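From: Renata Laskowska
To: Sulodside Singers members list
Subject: Re: [members] November concert, seating and call times

Hello all,

Answers to Nelly's questions are below, with her message quoted first so that people who missed it can follow.

Nelly Correa wrote:
> Renata, a few things before the November concert. Are we still doing
> the Engelhardt psalm settings in the first half? Carmela had heard
> that they were moving to after the break. Also, how many seats can we
> sell? I have been telling people 60 but the church website has a
> different number. And do the altos need to bring their own folders
> this time? Mine fell apart in the spring.
> Nelly

1. Program order

The Engelhardt stays in the first half. What moved is the Parow motet, which now opens the second half. Silvan Danzer is playing organ for both and asked for the break between them so he can change the registration. The full order is:

Skelletti, Gloria
Engelhardt, three psalm settings
Break
Parow, motet
Two carols with the audience

Please mark your scores before the next rehearsal. In the second psalm, altos breathe after "mountains" and carry the phrase over the bar line. We did it three different ways last time.

2. Seats

We can sell 60 seats in the nave. The number on the church website includes the side gallery, and we will be standing in it for the Parow. Inmaculada Aguirre has the tickets. If you take some to sell, write your name on her sheet and return what you have left by the dress rehearsal. We have 38 sold so far.

Programs are at the printer. The proof had the tenors listed under the basses, and I have sent that back.

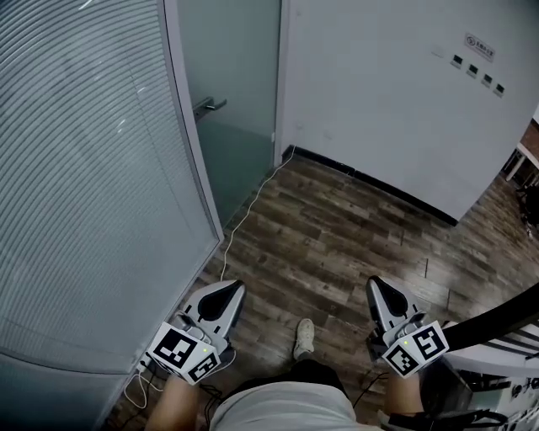 3. Folders

Yes, bring your own black folder. I have two spares, and Nelly can have one. The other goes to whoever writes to me first. No ring binders, please, as they click in the quiet passages.

4. Call times

Choir at 5:30 p.m. in the church, warmed up and in place by 6. Doors open at 6:30 and we start at 7. Soloists should come at 5 to run their entries with Silvan.

5. Money

The organ tuning and the hire of the church come to 2,000 together. Ticket sales will not cover all of it, so there will be a collection at the door afterward. Carmela Moya is looking for two people who can hold baskets and still get out of their rows quickly. Basses at the end of the line would be best.

If you can't make the dress rehearsal, tell your section leader and copy me. I still haven't heard from three sopranos about the carol descant.

Renata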